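Astard Institute for Applied Automation
Home Research Commentary People Events Contact

Commentary
January
By Naima Zerouali

The Planner Should Be Allowed to Say No

Most manipulation software is judged by the share of attempts that end with the object where it was supposed to go. The measure is easy to collect and easy to explain to a funding body, and this institute has used it in every annual report since the manipulation program began. I wish to argue that it has led us, and a good part of our field, to build planners with a serious defect: they do not know how to decline.

The matter came to a head during the review of our shelf-handling work last year. The software under review had four parts: a perception module that proposes objects and their poses, a grasp module that ranks candidate grasps, a motion planner that looks for a path to the best of them, and a supervisor that moves from one stage to the next. Each part was competent. My colleague Lambros Rallis, who led the review, asked a simple question of each of them in turn. Under what conditions does this module report that it has no acceptable answer?

For the motion planner the reply was clear. It reports failure when its time budget runs out. For the other three the reply was less comfortable. The perception module always returned a pose, accompanied by a confidence value that no later stage read. The grasp module returned its highest-ranked grasp, even when every candidate had scored badly. The supervisor treated an absent answer as a fault and restarted the cycle, so that a module which had wished to decline would have been asked again until it produced something.

I do not believe this arrangement was anyone's intention. It grew from a series of reasonable decisions made by separate people over a long period. Confidence values were added to the perception output for a conference paper and were kept for logging. The retry behavior was introduced by Fabian Tanner to deal with a camera driver that sometimes delivered no data at startup, and for that purpose it was entirely correct. When the driver was replaced, the retry stayed. Software of this kind collects habits in the same way an office does.

The consequences are most visible with retail goods, and retail goods are what our partners at Prata have asked us to handle. Packaged items on a stepped display are a harder problem than the loose blocks on which much of our earlier code was tuned. They touch one another. They carry glossy printing. They rest on supports that a depth sensor may see poorly or not at all.

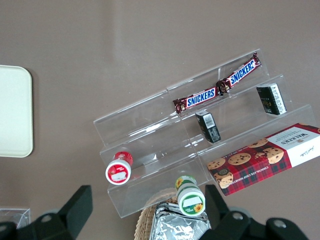 Transparent supports deserve particular attention. A clear acrylic shelf returns to the depth sensor a mixture of its own edges, the table behind it and whatever light happens to be reflected along the way. The perception module fits a surface to this mixture and hands it to the planner as though it were a measurement. The planner, which has no means of telling a measured surface from a guessed one, then computes clearances against it to the millimeter. The precision of the second step hides the weakness of the first. An engineer who reads only the planner's log will see a path with adequate margin and conclude that all is well.

Two objects placed end to end present a related difficulty. If both have the same wrapper, a segmentation model may report one long item. The grasp module will then propose closing the fingers at what it takes to be the center, which is the seam between two separate things. Nothing in the current interface permits it to say that the length it has been given does not match any item it knows. It has that information. The item catalog lists nominal dimensions, and the comparison would cost almost nothing. It is not made because no one defined what should happen if the comparison failed.

A small cylinder lying on its side raises a third question, this time for control. It may roll when touched, and a finger that arrives a little early on one side will push it before the other finger closes. Our controller handles the approach in position mode and changes to force control at contact. It has no way to tell the planner that contact came too soon and that the pose on which the plan depends is no longer valid. It completes the motion it was given.

The remedy I propose is modest. Every module in the chain should be required to return one of three things: an answer, an answer with a stated reservation that the next module must read, or a refusal with a reason drawn from a short published list. The supervisor should be required to act differently on each. A reservation about a support surface might call for a second view from another angle. A refusal on account of a length mismatch might call for a gentle separating motion, or for a person. What the supervisor may not do is ask the same question again under the same conditions.

Amr El-Sayed has written a first version of this interface for the test cell at Jakville. His list of reasons has 14 entries, which I consider too many, and he and I continue to disagree on the point. He holds that a precise reason is worth having even if the supervisor treats several of them alike, as it does for seven of the entries at present. I hold that a list which cannot be remembered will not be used properly by people who write new modules. Readers with experience of error codes in other fields will know which of us history tends to favor, though Mr. El-Sayed draws the opposite lesson from the same history.

Two objections have been raised within the institute and should be answered openly.

The first is that a planner permitted to decline will decline too often. Adel Zaki has put this case with some force, noting that a cell which stops for every doubtful reading is of little use to a partner with a schedule to keep. The risk is real. Thresholds will need to be set with care, and they will be set wrongly at first. Yet a refusal can be counted, examined and reduced. A poor grasp carried out with full confidence is recorded, under our present measure, either as a success that happened to hold or as a failure with no cause attached. The engineer who wishes to improve the system has very little to work with in either case.

The second objection is that learned policies will shortly make the whole question out of date, as the separate modules give way to a single model that passes from camera input to motion. I take this seriously, and our own program is moving in that direction. I would only observe that the need to decline does not disappear when the modules do. It becomes harder to meet, as there is no longer an interface at which to place the question. If we have not decided what an acceptable refusal looks like in a system we can inspect, we will be poorly placed to ask for one from a system we cannot.

There remains the measure itself. I have asked that the next report list attempts, completions and refusals in separate columns, with the reasons for refusal given in full. The completion figure will probably fall in the first year of reporting. Our partners at Prarkesham have been told to expect this, and their response was to ask for the refusal table before the others. I hope that program reviewers elsewhere will come to ask for it too, and that they will look with some suspicion on any manipulation system that reports none.

Naima Zerouali directs the software program at the institute. The views expressed are her own.

Commentary archive Previous Next

This site uses cookies to remember your settings and to count visits. By continuing to browse you agree to their use. Accept Manage preferences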